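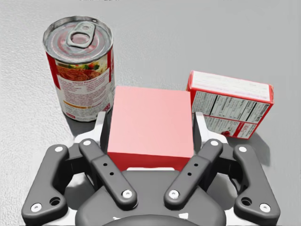 Stunier Support: Thank you for the game file. We can open it and we see the same final score as you. Before we change anything on our side, please tell us if the wrong quarter appears already in the play log, or only in the printed box score. Please also do not press "Rebuild totals" again until we have answered.

Status: Open
Product: Stunier scoring software, table version
Subject: Overtime points are counted in the fourth quarter after a correction

Hello, and thank you for the fast answer. I checked both. In the play log the quarter is already wrong, so it is not a printing problem. I will write all that I know, in the order it happened, and I am sorry if it is too long.

We play our home games in the Sepúlveda gym in Flultholm. At the table we use one laptop for the score and statistics and a second laptop which only shows the play log to the coaches. Both have the same version of the program. The game was against Brandedent, under-18 women, in March.

At the end of the fourth quarter we were behind by three points. Our guard made a three-point shot and the horn came almost at the same moment. The referee first showed two points. I entered two points, and the program closed the quarter and also closed the game, which was correct for what I had entered. Then the referees talked together and changed it to three points. It was now 70 to 70 and we had to play overtime.

In the play log this shot is event 164. I opened the event, changed the value from 2 to 3, and saved. The program asked "Reopen game?" and I said yes. Then I pressed "Start overtime". The big scoreboard on the wall showed OT and the clock showed five minutes, so I thought all was fine and I continued to enter the plays as always.

We won with 80 points. After the game I printed the box score for the two coaches and the referees. The final score was right. But in the line with the quarters, our fourth quarter had ten points too many and the column for overtime was empty. The same thing is there for Brandedent, their overtime points are also in the fourth quarter.
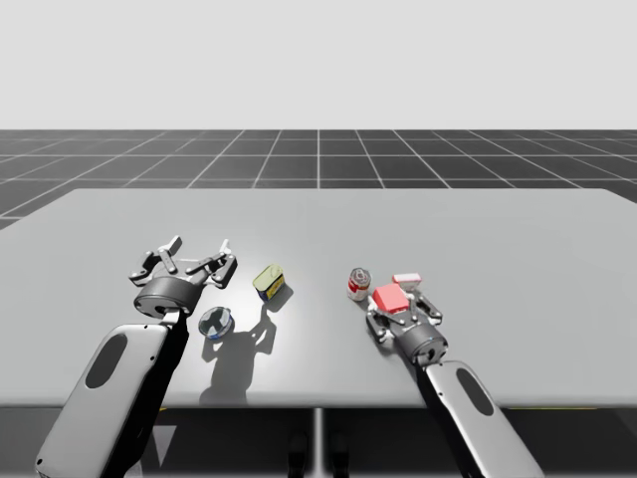 There is one more thing which is maybe more serious. The fouls made in overtime were also put in the fourth quarter. For the team fouls this is normal, I think, as they continue to count. But the playing time is not correct for any player who was on the court at the end. The starters from the overtime have five minutes less than they should have. One of our forwards did not sit for one second in the whole game and she has 40 minutes in the box score. She should have 45.

Things I have tried:

Closed the program and opened the file again. No change.

Opened the file on the second laptop. The play log is the same there, all events after 164 are marked Q4.

Pressed "Rebuild totals". After this the playing time of the bench players also changed, and one of them now has a negative number. I had a copy from before, so nothing is lost, but I will not do it again.

Changed one overtime event by hand from Q4 to OT. The program accepts it, but it moves this event to the end of the list, after the final horn, and the running score beside it is wrong. I changed it back.

Looked in the settings. "Clock sync wait" is 3000 and I have not touched it. "Close game automatically" is on. I believe it was on when we installed the program.

I did not find anything in the manual about a game which is reopened.

Please note that the league wants the corrected file from us, with the quarters. Until now they have only the final score and the paper sheet, which was written by hand at the table and is correct.

Reply from Stunier Support, 10:20 a.m.

Thank you, this is very helpful. We made a test game with the same steps and we get the same result. When a game is closed automatically and then reopened through an edited event, the program keeps the period of the edited event as the current period. "Start overtime" sends the new period to the scoreboard but not to the play log. It does not happen if the game is reopened from the Game menu.

Could you please confirm that you answered yes in the small window after saving the event, and did not go to the menu?
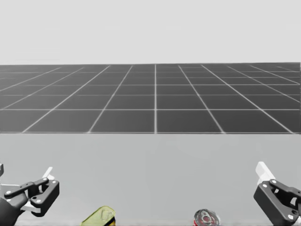 Two robot arms at a table, computer rendering

Yes, I confirm. I answered in the small window. I did not know there was another way to reopen in the menu, and with the teams waiting on the court I would probably not have looked for it.

I made a test too, at home, with an empty game and invented players. These are the results:

Tie entered correctly, normal overtime: periods are correct.

Wrong value, automatic close, correction, reopen in the small window: all later plays go in Q4.

Wrong value, automatic close, reopen first from the Game menu, then correction: periods are correct.

"Close game automatically" off, correction after the horn: periods are correct. The program asks if I want to go to overtime and I only say yes.

So I have turned off the automatic closing on both laptops. It is one more click at the end of a normal game, but I prefer this.

I still need help with the real file. Should I enter the whole overtime again? I have the handwritten sheet for the points and fouls, and the times of the substitutions I can read from the play log.

Reply from Stunier Support, 2:45 p.m.

You do not need to enter it again. Please follow these steps, on a copy of the file from before "Rebuild totals":

1. Open the play log and find the first event after the reopening.
2. Insert a new event before it, type "Period start", and choose OT.
3. Mark all events from there until the final horn and choose "Assign to period" from the right-click menu. It must be done for all of them at once. If you do it one by one, they are sorted to the end, as you have seen.
4. Save, close the file, open it again, and print the box score.

The playing time is calculated again when the file is opened.

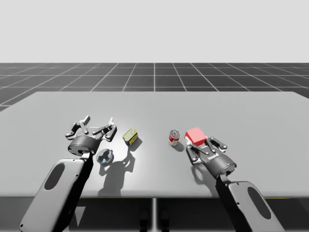
Flultholm table crew
Role: scorekeeper, home games

I did the steps this evening and it worked on the second try. The first time I forgot to include the final horn in the marked events and the overtime had no end, so all the players on the court were still playing. I took a new copy and marked the horn also.

The overtime column now has ten points for us, and the fourth quarter is the same as on the paper sheet. Our forward has 45 minutes. No negative numbers. The running score goes to 80 in the right place.

Two small things remain. The shot chart still shows event 164 as a two-point shot, with the mark inside the line, even if the value is three. I moved the mark with the mouse and it stayed there after saving. And the PDF for the league has the title "Q4 / OT" over the last page, where I think it should be only "OT". This does not disturb anybody here, but you may want to know it.

Can you please tell me if the next version will repair the small window, or if it is better to leave the automatic closing off? We have a tournament in the Sepúlveda gym with other people at the table in the mornings, and I must write the instructions for them.

Reply from Stunier Support

Please leave the automatic closing off for now. The correction is planned for the next update, but we do not have a date for it yet. The title in the PDF is added to the same report. We will keep this ticket open until the update is out and write to you here.

Status: Waiting for update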